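Forkedow zoning update sets new rules for corner lots

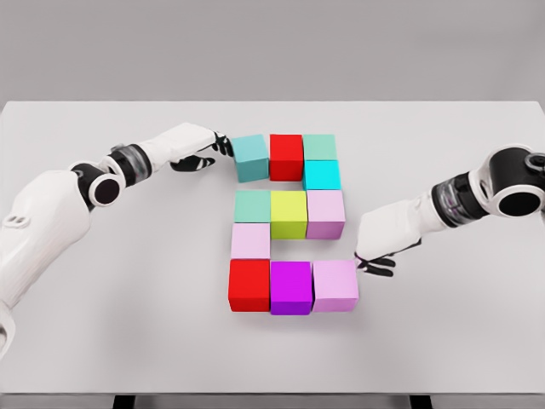 The Forkedow planning board has adopted a revised zoning text for residential blocks in the Cloma district. The changes take effect in April and apply to new applications only. Permits already issued remain valid under the earlier text.

The main revision concerns corner lots. Under the previous text, a corner lot was treated as having two front yards, and the full front setback applied along both streets. On narrow parcels this left little room for building, and most owners who wanted to add a garage or a rear unit had to request a variance. The revised text defines one front yard, on the street that carries the property's address, and one side street yard with a reduced setback of 7 feet.

Accessory buildings are now permitted in the side street yard if they are no taller than the main house and stand at least 4 feet from any shared lot line. Driveway openings on the side street must be kept clear of the intersection, and the existing limits on fence height near corners are unchanged.

According to the staff report, about 140 parcels in Cloma meet the definition of a corner lot. Most lie in the older part of the district, between the rail line and Surnel Avenue, where the street grid was laid out before the first zoning map was drawn. Lots on private lanes are excluded.

"The old wording was written for wider parcels than the ones we have in Cloma," said Elspeth Paterson, senior planner for the town. "Variance requests for the second front yard were taking up a large share of the hearing schedule, and the majority were granted with the same conditions."

The board also clarified how lot coverage is measured. Roofed porches count toward coverage. Open decks below 2 feet in height do not. Paved parking areas are counted separately under the stormwater section, which was not amended.

A proposal to allow a second dwelling unit by right on all corner lots was removed from the draft before the vote. Board member Bradley Marsden asked that it be returned to staff for further study, citing sewer capacity on the streets served by the Pathirana Road pumping station. A capacity review is expected later in the year.

Owners with a pending variance request may withdraw it and refile under the revised text. The application fee will be credited if the new filing covers the same work. Requests that involve other relief, such as height or parking, will go to hearing as scheduled.

The full text and the updated district map can be inspected at the planning counter in the town hall. The counter closes at 4 p.m.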